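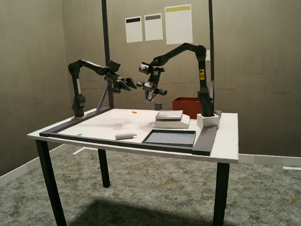 ## Trillden T2 dual-arm cell: service notice, 28 Jan 2022

**Fault:** E-68, uncommanded gripper opening on the right arm.
**Affected:** controllers with serial numbers 398 to 1,172.

The Maeng gripper driver can drop holding torque after over 1,000 close cycles without a restart. The arm keeps moving and the load may fall. No alarm sounds.

Restart the controller at each shift change. Keep hands clear of both arms while power is on. Replacement drivers: In-ho Jin, Rindilton parts desk.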